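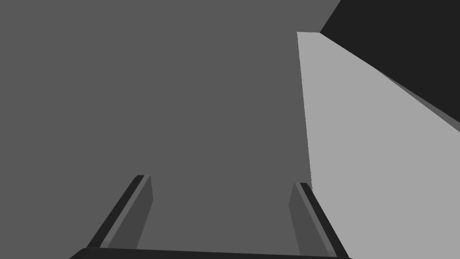 The gray years are ending. Slowly

Ask a paint counter what sold best in the last decade and you get the same answer every time. Gray. Light gray, mid gray, gray with a drop of green in it so it could be called something else. Whole houses of it. Now the cans are coming back – half used, lids rusted on – and people want to know what to do with the walls.

Loredana Bianchini has run the color desk at Caputo, a paint and paper shop in Sorkdale, for 8 years. Busy morning when I call, phone on speaker, somebody asking for masking tape behind her.

"They come in and say warm. Just warm. Warm what? They don't know yet."

What they leave with, mostly, is a sample pot of something muddy. Clay, oat, a tired pink. Her top seller since April is a brown called Flurnia that looks like wet cardboard in the can and very good on a wall by lamplight. She put it in her own hallway. Two coats, then a third becuase the old gray kept grinning through.

Primer, then. Everyone skips it. A decent gallon of wall paint at Caputo runs well past the price of the primer, and a dark gray under a pale clay will eat an extra coat without it. Do the math before you load the cart.
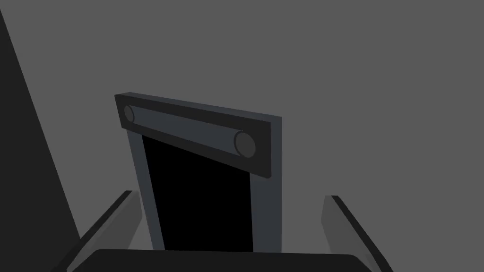 The other thing is light. North rooms turn a cheap beige green by four in the afternoon, and a color that sang in the shop goes flat at home. Paint a big piece of card, not the wall. Move it around for a couple of days. Look at it at breakfast, look at it with the lamps on. Bianchini tells customers to lean it next to the floor, as wood throws a lot of orange upward and nobody plans for that.

And the ceiling. White by default, bright white, out of a bucket. Against a warm wall it can look blue. Cut the wall color with 90 percent white and put that up there instead – softer edge, and the corners calm down.

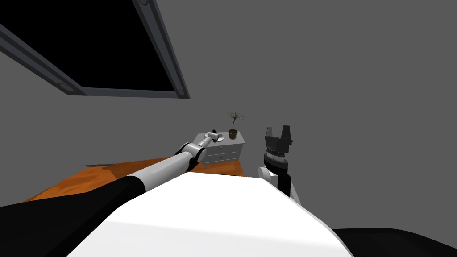

Keeping some of it

Not everyone is repainting. Octavio Grajales rents out 2 apartments on the Grarkeren side of town and he's staying gray, thanks. Touch-ups are easy, tenants don't complain, and he has a shelf of the stuff left over.

"I changed the bulbs," he says. "Cost me less than 100 bucks for both places. Looks like I painted."

He has a point. Cool bulbs do gray no favors, and a swap to warm ones takes ten minutes and a step stool. After that, maybe a rug, curtains with some yellow in them, a wooden chair. Live with it for a month or so. If its still gloomy, Caputo opens at eight and the sample pots are by the register.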